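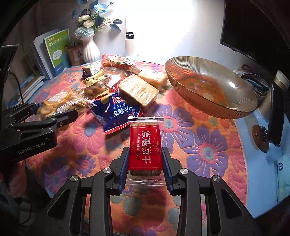
14th November, Flesdale drama workshop, evening notes

Read the Wekex report on the bus. It says the street theater program in Flesdale "reached" 500 young people. I would like to know what reached means. If it means they walked past the loading dock while we were doing the market scene, fine, I believe it. If it means they came in, learned a part and came back the next week, I don't believe it and neither would anyone who has had to fill a cast list here.

Our own sign-in book for October has 25 names. A few of those are the same kid with a different spelling (they think it's funny, and it makes the book useless). The book also misses anyone who turns up late, so the true number could go either way. I don't want us quoting it as if it were solid just because it's smaller than theirs.

The other figure in the report is 2,290, which is called "contact hours." No method given. Tried to rebuild it from the session calendar and got nowhere near. I suspect the two summer parades are in there, with the whole crowd multiplied by the length of the route. Wrote to ask. No answer yet.

Session itself: warm-up too long again. The older ones drift off to the stairs if they aren't speaking lines in the first part of the evening, and then you spend the rest of it fetching them. Moved straight from names to the eviction scene. It played better than last time, mostly because the landlord has stopped shouting. Shouting was making it a comedy. When he reads the notice in a flat voice the others have something to push against.

The drum part is still a mess. Three people want it and none of them will practice the slow bit. Left it open.

Argument over the ending. The script as written has the family moving into the new blocks at Akbridge and everybody singing. I wrote that ending myself in a hopeful week and I now think it's wrong. People from Flesdale who were moved to Akbridge did not sing. Some of them got a decent apartment and a very long ride to work, some came back to sleep on a cousin's floor, and several are in touch with us only because their kids still ride over for the workshop. Cut the song for now. Trying a version where the oldest daughter refuses to get in the truck. Not sure about that one either, it smells of television.

Sevim asked if we should keep the Ďurica monologue. It's the best writing in the piece and it is also completely made up, a grand speech by a man who in the interviews barely says a word. I said keep it until we've listened to the tapes again. Weak answer. What bothers me is that audiences come up afterward and say that was the true part.

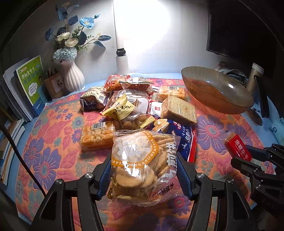
Frauke Buschmann wrote back after reading a draft of the above, and she doesn't agree about the numbers: you can pick at the 500 all you like, she says, but without a big number on the first page there's no heating in that building, and a sign-in book with joke names in it won't pay for any. She also thinks I'm being unfair to the song. Her view is that the kids asked for it, they were there when it was written, and taking it out to make the play sadder is just my taste dressed up as honesty.

The second point lands. I went back to my notes from when we wrote it and the kids did ask for a song. They didn't ask for it to be about Akbridge, that was me. So there may be a song, somewhere else in the piece, about something else. Will put it to them next session and keep my mouth shut while they talk.

On the first point I haven't moved. If the money depends on 500, then next year it will depend on a higher number, and we'll be sent out to stand in more parades. I'd sooner report a small group and say what they did. Shona thinks we could give both figures with a line explaining each. Maybe. I have never seen a line like that survive an editor.

To do:
- new sign-in book, printed names, one page per session
- chase Wekex on the contact hours again
- tapes: find the second Ďurica interview, the label is wrong on the box
- ask Jana Rothe if the hall can take 200 chairs or if that's another figure someone liked the look of
- drum part, decide
- copy the flat-voice version of the notice into the master script before I lose the page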